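The Derero folding kneeler, after one winter and one spring
by Helju Stankevičius
Wednesday, June 24, 2020

I bought the Derero kneeler in January, when my knees finally refused the wooden floor of my bedroom. I pray the morning office at home, and in the evening usually the rosary, and for many years I used a cushion from the sofa. The cushion slides. A friend from the parish, Fumiko Ichikawa, told me she had seen a kneeler that folds flat and goes behind a door, and she sent me the address of the shop.

I paid 70 pounds, with delivery. It is not a small sum for me, but a proper prie-dieu in oak costs several times more, and I have no room for one.

What comes in the parcel

The kneeler comes in two parts, the base with the pad and the upright with a sloping shelf for the book. You join them with four bolts. The instructions are a single sheet with drawings and hardly any words. I put it together in 30 minutes, including the time when I had the upright the wrong way round. The key for the bolts is included, but it is short and hurts the hand. I used my own in the end.

There is also a small cross to fix on the front of the upright. It is attached with glue only, and I did not use it. I already have a crucifix on the wall above that place, from my grandmother, and I prefer to look at that one.

Kneeling on it

The pad is firm. In the first week I thought it was too firm and I was close to sending it back. After that I got used to it, and now I would not want a softer one, as on a soft pad one sinks and the back begins to ache. The cover is a dark red imitation leather that can be wiped with a cloth. In cold weather it is unpleasant on bare skin, so I keep a folded wool scarf on it until April or so.

The height of the armrest was the bigger question. I am not tall, and at the lower of the two positions my elbows rest well. My nephew, who is much taller, tried the upper position and said he felt like a schoolboy at a desk too small for him. If you are a tall person, please measure before you order.

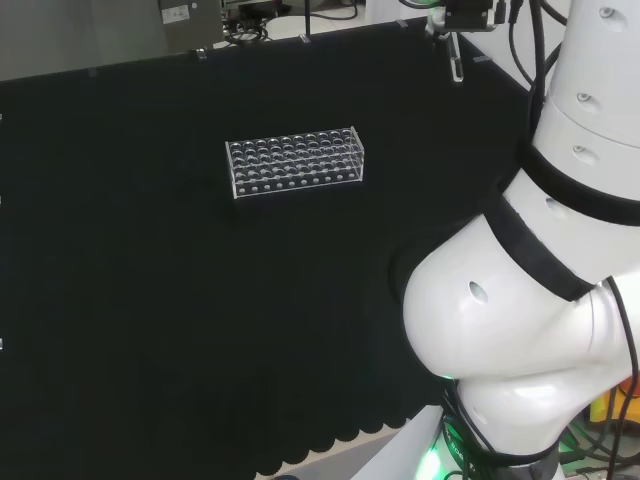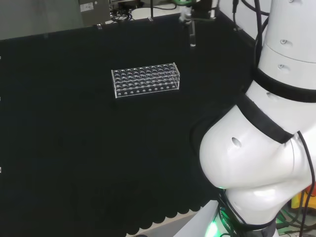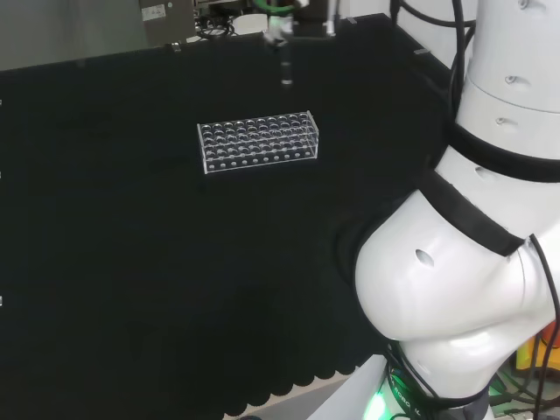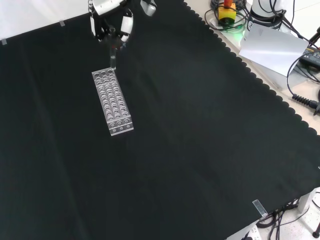 Clear acrylic test tube rack, four views.

The shelf for the book is where I have the most complaints. It has a lip at the bottom to stop the book from falling, and the lip is 2 centimetres high. For a missal or a thin prayer book this is enough. My breviary is thick, and when it is open near the beginning or the end, the heavy side leans over and the pages turn by themselves. I put an elastic band around the shelf – this is ugly, but it works. A loose Bible of the large family kind will not stay on it at all.

The folding

To fold it, you pull two pins and the upright comes down over the pad. The pins are stiff when new and I needed both hands. By Lent they moved easily, and they have not become loose since. Folded, the kneeler stands behind my door and takes less space than an ironing board. I can carry it with one hand, though not for long and not up the stairs.

During the weeks when our church was closed, I used it much more than I had planned. We followed Mass on the computer, and I put the kneeler in the living room on Sundays and folded it again before lunch. I do not know whether I would have knelt at all in front of a screen without it. Probably I would have stayed in the armchair with my tea. So perhaps I am kinder to this piece of furniture than it deserves.

Compared with the Hirnosar

Katsuhiko Oda, who sings in our choir, has the Hirnosar model and let me try it one afternoon before the spring. It does not fold. The wood is better finished and the shelf is deeper, and my breviary stayed open on it without any band. But it creaks whenever you move your weight, and in a quiet room I found this very disturbing. He says he no longer hears it.

Small things

The rubber feet leave grey marks on a light floor. They come off with soap.

One of the bolts in the base needs to be tightened every few weeks. I wrote to the shop about this and received a polite answer, and a new bolt with a washer, after ten days. With the washer it holds better.

I give it 7 out of ten. With a higher lip on the shelf I would give more, and I have written this to the shop also.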